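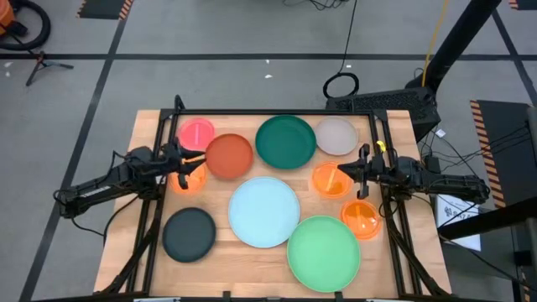

Community lunch program, Moltasden hall — progress to end of November

Hi Séverine, quick one before the quarter closes, full numbers to follow once Carolina has finished the reconciling.

Where we're at. Lunches running twice a week as planned. Best day so far was up to 80 people, usual is a fair bit under that. 200 meals went out as takeaway to people who can't get in, mostly the units behind the oval. Driver roster is thin, two have gone back to uni.

Kitchen. Leblanc finished the rangehood, inspection passed second go (first time the fire blanket was in the wrong spot). Dishwasher still not in. Astex have pushed delivery twice and won't give a firm date, so washing up is by hand and we finish late, nearer 3 pm than 2. Have asked for a loan unit, no answer yet.

Crockery line is underspent. Op shop gave us most of the plates, nothing matches and noone minds. Would like to move what's left into fuel for the deliveries — can you confirm thats ok under the agreement or do you need a variation form?

Training. 12 people through the food safety course, 20 was the target. Next intake is in the new year, should get there or close. The evening session filled faster than the daytime one so we'll run two evenings.

Bookings. Clikeck set up and working, older regulars still ring the office. Fine by us, we're keeping the phone line.

Still owing you: supplier invoices for October, the updated insurance certificate. Both coming from Carolina Loureiro, she's back next week.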